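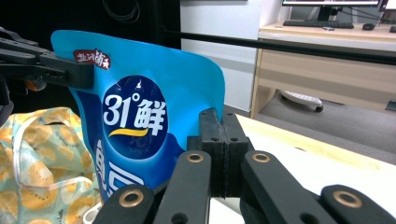 Greifer an der hellblauen Tüte, linke Backe oben an der Ecke

Parallelgreifer verliert Kraft beim Halten von Beuteln

kabelsalat70
Moin zusammen, ich brauche mal eure Köpfe. Wir lassen Greifer mit schwarzen Hebelarmen und messingfarbenen Buchsen auf Snackbeutel los, und seit letzter Woche rutschen mir die Dinger weg. Zupacken klappt, Anheben klappt, und nach 4 Sekunden sackt der Beutel durch und klatscht auf den Tisch. Kein Fehlercode, nichts im Log! Die Steuerung (Brokonico, die kleine) behauptet stur, die Backen stünden genau da, wo sie stehen sollen. Mit Kartons passiert das nie.

Fedoruk_fan
Buchsen ausgeschlagen. Hatte ich auch, bei 1,515 Zyklen fing es an zu wackeln. Bolzen raus, gucken, ob die oval sind.

kabelsalat70
1,515 oder 1.515? ;-)

Fedoruk_fan
Eintausendfünfhundertfünfzehn, meine Tastatur ist englisch. Die Buchsen tauscht man eh alle 200 Betriebsstunden.

Hajnalka Hajdu
Das mit den 200 Stunden würde ich so nicht unterschreiben, unsere laufen seit Mai ohne Tausch. Und Spiel im Gelenk müsste man beim Karton doch auch merken? Ich tippe auf die Tüte selbst. In so einem Standbeutel ist Luft, die Folie ist glatt, und wenn du nur oben an der Ecke anpackst, wandert der Inhalt nach unten und zieht. Die Steuerung regelt auf Position, also drückt da nichts nach.

kabelsalat70
Hm, klingt einleuchtend. Aber warum ging es dann vorher wochenlang?

Hajnalka Hajdu
Andere Sorte, andere Folie? Habt ihr die Beutel gewechselt?

kabelsalat70
... ja. Am Montag. Aber von der Größe her sind die gleich, dachte ich.

Gunhild Ravn
Ich muss mal kurz dazwischen, mir wird beim Lesen nämlich etwas anders. Was macht der Arm, wenn der Beutel weg ist? Bei uns in Arnside ist er danach einfach weitergefahren, und die Kollegin hatte schon die Hand drin, um die Tüte aufzuheben. Gab einen ordentlichen Bluterguss. Also bitte nie reingreifen, solange Freigabe anliegt, auch nicht „nur schnell“.

Fedoruk_fan
Naja, bei der Kraft, die so ein Kleiner hat ... man kann es auch übertreiben.

Gunhild Ravn
Finde ich nicht. Hebelarme, die aneinander vorbeilaufen, sind Quetschstellen, da reicht wenig Kraft für einen Finger. Not-Halt drücken, dann aufheben, fertig.

kabelsalat70
Er fährt weiter, gerade getestet (mit Abstand!). Ich baue eine Abfrage ein, dass er bei Objektverlust stehen bleibt. Die Bolzen hab ich trotzdem gezogen – zwei Buchsen haben minimal Spiel, die anderen sind wie neu. Backenbeläge von Miseck sind bestellt, und ich stelle auf Kraftregelung um. Melde mich, wenn die da sind.

Fedoruk_fan
Also doch Spiel!

Hajnalka Hajdu
Minimal, hat er geschrieben.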